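Home | Lists | Archive | Log in

Re: Setting goals for the quiet months
From: Niilo Nurmi
To: Nellside self-development list

> In May I wrote down 12 goals and put the paper on my wall. Now I feel
> only tired when I look at it. Should I try harder, or is the list
> wrong? Please be direct with me.
> Quezada

Dear Quezada, dear all,

You asked for a direct answer, so I will try. I think the list is too long. When I moved to Bilholm I had a similar paper, and every evening I felt guilty about the things I had not touched. In the end I kept 2 of them and put the rest in a drawer.

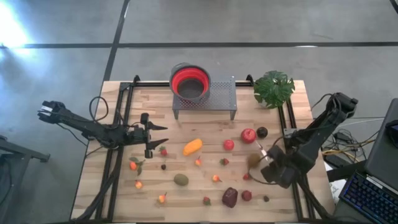
It was not easy to choose. I asked myself which goals I would still want if no other person ever heard of them. Learning to swim stayed. Reading difficult books, I must admit, did not stay, and I have not missed it very much.

About trying harder, I am less sure. Arine wrote on this list last winter that she does her most important task for 5 minutes before breakfast, and then she is free to stop. I have copied her habit and most days I continue longer, but on bad days I stop and I do not argue with myself.
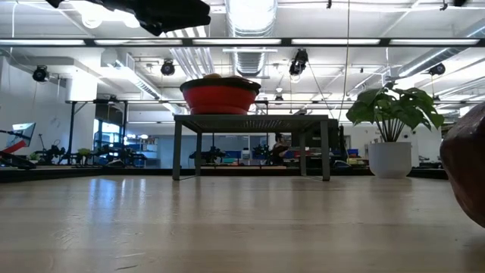 Motivation is for me a weak thing, and I prefer to depend on what is near my hand. If the notebook is in a cupboard, I forget it. So give your chosen goal a visible place, in the way one keeps a red bowl up on a small metal shelf, with a green plant next to it, where the eye goes anyway. My notebook lies now beside the kettle.

Write to us on Friday which goals you have kept. Please do not send all 12 again.

With kind regards,
Niilo

647 views | 5 replies | 2 shares

Recent in this list
Saying no to a good friend
Waking up early in winter
Is it too late to change my work?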